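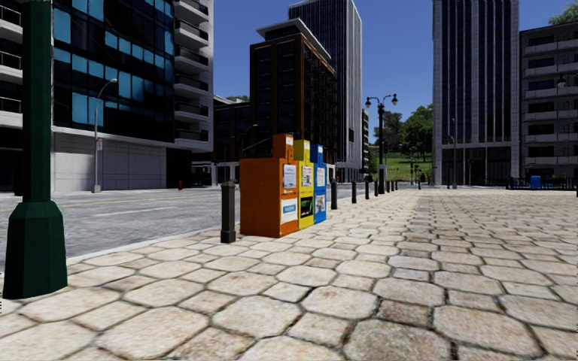 Zostari Trail 2 walking shoes, six months of daily use

August 20, 2022

I walk to work. It's not a heroic distance, but it's all sidewalk, there and back, and I'd been wearing the same worn-out running shoes for it long after the heels had gone flat. My knees finally complained loud enough last December that I started looking for a proper pair of walking shoes, and after way too much reading I ordered the Zostari Trail 2 from the Pasichnyk outlet store's website.

First thing: they run small. I'm a true 9 in everything else I own and the 9 pinched across the toes, so back it went. The exchange was free but slow, and I got one of those emails with a ticket number (792, I still remember it because I had to read it out over the phone so many times). Order half a size up and save yourself the trouble.

Once I had the right size I loved them pretty much right away! The heel is firm without feeling like a brick, and there's a nice bit of give under the ball of the foot. I did get a blister on my left little toe the first week — thicker socks fixed it. The laces are too long and kind of slippery, so I double knot them every morning and grumble about it. I may swap in the flat ones from my old Wiviers, which never came undone once.

Now, grip. On dry stone and concrete they're great. On wet leaves they're okay. On the painted lines of a crosswalk in the rain I slid enough to grab a stranger's sleeve (sorry, sir), so I take those slowly now. My old pair wasn't any better there.

By my count I've put 600 miles on them. The tread under the outside of both heels is getting smooth, but that's how I walk and every shoe I've had wears down there. The mesh has a small fray near the right big toe. The insoles went flat around month four and I put in a pair from Trurkmont, which cost more than I wanted to pay and are so much better than the ones that come in the box that I kind of wish I'd done it on day one.

Would I buy them again? Yes, but in the dark gray. I got the cream ones and they've looked dirty since the second day I wore them.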